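Throwaway plates to go at Clistance market

Sunday, January 12, 2025

Clistance street food market is dropping single-use plates, trays and cutlery from the first weekend in February. All 15 hot food stalls have signed up. A few grumbles, more on those below.

The change was confirmed at a traders' meeting on Friday night, held upstairs at the Tanley Arms. Long meeting, cold room. Vote went through on the second show of hands, after the deposit was cut.

From February customers will pay a £1 deposit with their food and get it back when the plate comes home. Cutlery is included in the same pound. Returns go to any stall with a green flag, or to the wash point by the Daher Street steps. No app, no card to sign up for. Coins or contactless, both fine.

First order is 400 steel plates, plus forks and spoons to match. Knives are still being argued over. The pie stall wants them, most of the others say their food dosen't need one.

The bin problem

Anyone who has walked through the square on a market evening will know why this came up. Bins full by seven, trays on the benches, gulls in everything. The market's own tidy-up last autumn filled 64 sacks over four weekends, nearly all of it food packaging, and the cost of having it taken away comes out of pitch fees.

Card trays were meant to help when they replaced polystyrene. They did not do much. Once there's curry on them they can't go in with the paper, so off they go with the rest.

Steel won the day over hard plastic mainly on smell. Traders who tried both over the winter said the plastic held on to garlic and turned orange. Steel scratches, gets a bit battered looking, goes on working. It is noisy though. One stallholder told the meeting it was like working inside a cutlery drawer.

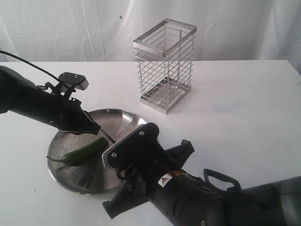
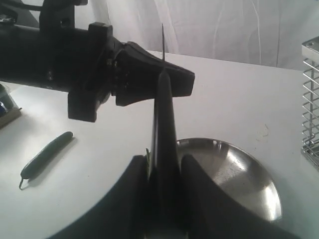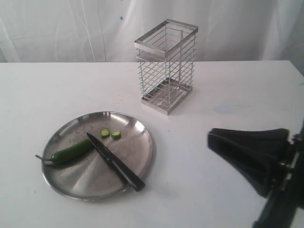 What traders think

Mixed, but warmer than in the autumn. The noodle and dosa stalls have been keen all along, and the dosa stall was already serving regulars on steel when they asked for it. Breakfast rolls are let off for now. They can still be handed over in a paper napkin.

Worries are mostly about queues. Taking a deposit adds a bit of time to each sale, and on a busy Saturday lunch that backs up down past the fish van. The market is going to try a separate returns table so nobody has to join the food queue twice to get their pound back.

Then there's weight. Steel plates have to be carried in, stacked, carried out. Stalls with one person on them asked for help at closing time and have been promised a trolley run.

Theft came up too, inevitably. The answer was that the deposit is there for that, and if people want to take a plate home for a pound then they can.

Who does the washing

Ivetti, the laundry and kitchen hire firm on the ring road, has the contract until the end of the summer. Dirty plates leave in crates after each market and come back clean before the next one. Forks and spoons get washed upright in baskets, which the firm says is the only way to get dried egg out of the prongs.

Ivetti will also lend spare plates if a stall runs short. It wants a call before noon.

Customers with allergies were told to speak to the stall as normal. Plates are washed together, so anyone with a serious nut allergy can ask for a sealed card tray. Each stall will keep a small stock of them under the counter.

Takeaway still allowed

Worth saying again as there's been a lot of confusion online. You can still take food away. Bring a tub from home and the stalls will fill it, no deposit. Lid is your own problem. Hot drinks are not part of this, cups stay as they are until at least the summer.

The scheme gets looked at again after four months. If it is kept, the smaller Thursday market at Tanley would be next, though traders there haven't been asked yet and a couple of them we spoke to hadn't heard of it.

Market hours stay the same. The wash point will be open untill half an hour after the last stall shuts.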